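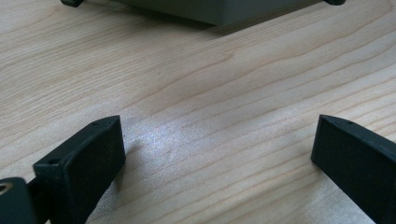
Pale wood, long wavy grain

Ticket 926
Product: Gretmont flatbed scanner with Jatoi scan software
Opened: 2 Feb 2025
Category: Color and tone
Status: Solved

Subject: Light pencil tones vanish in scans of my drawings

Original message

Hi all! I draw seed pods and dried leaves in colored pencil, mostly Pollesau pencils on smooth white paper, and I love this scanner to bits. The darks come out rich and the pencil points look so crisp. But the lightest layers are gone! Cream, pale peach, the first soft wash of gray, all of it goes to bare white, and the drawing looks as if I gave up halfway through. I have a set of 50 small drawings going into a booklet for the Donside spring show, so I would love to get this right before I scan the whole batch.

Settings: 600 dpi, color, scale 100 percent, saved as JPEG. Glass cleaned both sides of the lid hinge, lamp warmed up, drawing flat.

What I tried first

Restarted the scanner and the computer. No change.

Scanned the same drawing turned upside down on the glass. Same result, so it doesn't look like a weak spot in the lamp.

Put a sheet of black paper behind the drawing. The paper looked a tiny bit grayer and the cream was still missing. Interesting, though!

Scanned a color photo print. Beautiful. Every light tone was there.

Reply from support

Thanks for such a thorough list. Please open the Jatoi software in Full mode and look under Adjust for a box named Clean Paper. Tell us if it is checked. Also send one scan saved as TIFF with every automatic setting turned off.

Update 1

It was checked! I had never even opened Full mode (so many sliders in there, I could play all evening). With Clean Paper off, the cream came back right away on the leaf drawing. The peach is still weak and the gray wash has a hard edge where it should fade out. TIFF attached. 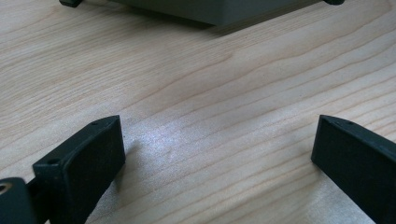 Pale pencil layers are tricky for any automatic setting, as I understand it now, since the software picks a white point and pushes everything near it up to pure white. So I went hunting for subjects with really close tones to test with, and wood is wonderful for that. A light tabletop has creamy beige bands next to streaks of tan that are only slightly darker, plus small dark specks scattered here and there, and if you draw that in pencil you have a tough little test sheet. I drew a strip of it with four pencils and scanned it with the white point left alone. Both tones stayed separate, and the specks were sharp without looking like dust. I was so happy I drew a second strip!

Reply from support

Great test. The hard edge in your gray wash comes from Auto Contrast, which is a separate box on the next tab. It switches itself back on when you choose a preset, so pick the preset first and uncheck the box afterward. Then save the whole thing under your own name.

Update 2

Did it in that order and the wash fades the way I drew it. Peach is back too. Paper now scans as a very soft off-white, and I like that much better than the blank white I had before. It looks like paper! 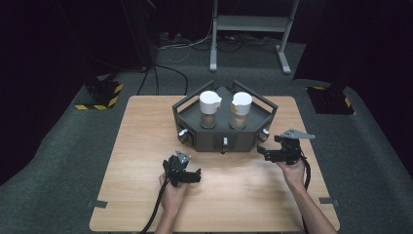
Do I have to rescan drawings that were already saved with Clean Paper on?
The pale tones were dropped when the file was saved, so any drawing with light layers needs a new scan. Line drawings in dark pencil or ink can stay as they are.

Update 3

Rescanned the first batch with my saved preset, still at 600 dpi, now as TIFF. The files are big but they open fine in the layout program. One drawing had a faint stripe along the left side, and wiping the glass again took care of it.

Final settings, for anyone else with soft pencil work:

Mode: Full
Clean Paper: off
Auto Contrast: off (check it again after choosing a preset)
White point: leave at default
Sharpening: low
File type: TIFF

Thank you so much, I learned a ton. Please go ahead and close the ticket. I'm off to scan the milkweed pods!

Closed by support. Fix confirmed by customer.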